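Hudotell opens Witanstead test cell to visitors

Hudotell ran a public demonstration of its tabletop handling cell at the Witanstead site on Wednesday, the first since the equipment was moved from Drurkthorpe. Visitors were admitted in groups from 10 a.m., with the last run at 3:30 p.m.

The cell uses a single arm with a two-finger gripper and a small camera mounted at the wrist. Its task is to pick up lidded food containers and set them down in a requested position on a table marked out with blue painter's tape. Staff set the target from a keyboard beside the cell. Visitors could call out a position, and most groups did.

Tanveer Virk, who leads the handling work, said the tape grid is used for scoring placements and the control software does not depend on it. The log held 2,094 attempts when the doors opened, of which 1,804 met the placement tolerance. Most of the remainder were recorded as late releases. Clear lids remain a problem under overhead lighting, Virk said, and glare on the tabletop has a similar effect on the wrist view. A diffuser is on order.

Arm speed was limited to 300 millimeters per second while visitors were present. Questions mainly concerned cleaning, finger wear and whether the same gripper could handle soft packaging. Virk said soft packaging has not been tested.

A second cell is planned for Hjaltested in October, with a wider table and the same gripper. Hudotell intends to complete 1,000 attempts there before admitting visitors. Registration for that session will go through the Witanstead front desk.
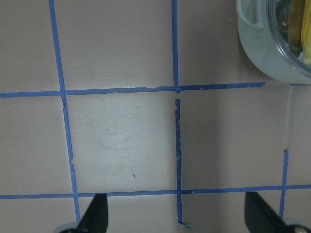

Esben Blöndal
Staff Writer, Automation

Wrist camera view of the taped table at Witanstead, with the gripper fingers and a lidded container.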